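Tralis crate supplier claims, version 11
README, last revised September 25, 2025
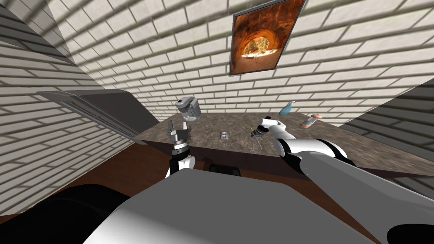 Tralis is a table of claims made by sellers of stackable plastic crates for bakeries, fish counters and small food packers. Each row is one claim, copied from a catalogue page or a quotation, with a note of whether we could find anything behind it. Mostly we couldn't.

Please read the limits before you use it to buy crates.

What is in it

There are 640 rows in claims.csv. The columns are:

seller: the name as printed on the catalogue page
model: the seller's own code, which may change from one page to the next
claim_text: the wording, spelling mistakes kept
claim_type: load, temperature, food contact, cleaning, stacking, other
evidence: none, stated, document, tested
notes: free text, sometimes grumpy

"Stated" means the seller repeated the claim when asked. It shouldn't be read as support. "Document" means we were sent a certificate or a test sheet that named the same model. A certificate for a different crate, or for the raw pellets before moulding, goes down as "none". Several sellers have complained about this and we have left it as it is.

"Tested" is used for very few rows, all of them load or stacking claims on crates we bought ourselves. We have no means of testing food contact claims.

Where the rows came from

The first batch was typed up from printed catalogues by Busomby, a small packing firm that wanted to know why its crates kept splitting at the handles. Later rows came from web pages and from quotations passed on by buyers. The sellers Jugah and Tillero have more rows than anyone else. They publish longer catalogues, and nothing should be read into the number.

Prices are left out. They depended so heavily on order size that a column of them would have been misleading, and half the quotations only applied to orders of 2000 crates or more.

Things to be wary of

"Food grade" appears all over claim_text. It can refer to the resin, the finished crate or the lid, and sellers seldom say which. We have not tried to guess.

Load figures are not comparable between sellers. Some give the load on one crate, some the load on the bottom crate of a stack, and one gives a figure that only makes sense if the crate is standing on a flat floor and never moved. Check the notes column before you sort by anything.

Temperature ranges look suspiciously alike. We think a good many were copied from one seller to another, though we can't prove it. The lower limit matters most if you use a blast freezer, and it is the one with the least behind it.

"Dishwasher safe" is filed under cleaning. No seller told us how hot the wash was.

Known faults

Row 11 has the wrong model code. It is kept so that old references still work, with the correct code in notes.
Commas inside claim_text are quoted, but one older spreadsheet program splits them anyway.
Crates sold under two names are listed twice.

Corrections

Send the row number, the page or document you are relying on, and the model code as printed. Sellers are welcome to write in, but a new brochure won't change the evidence column. The next revision is planned for December, if enough corrections come in to make it worth doing.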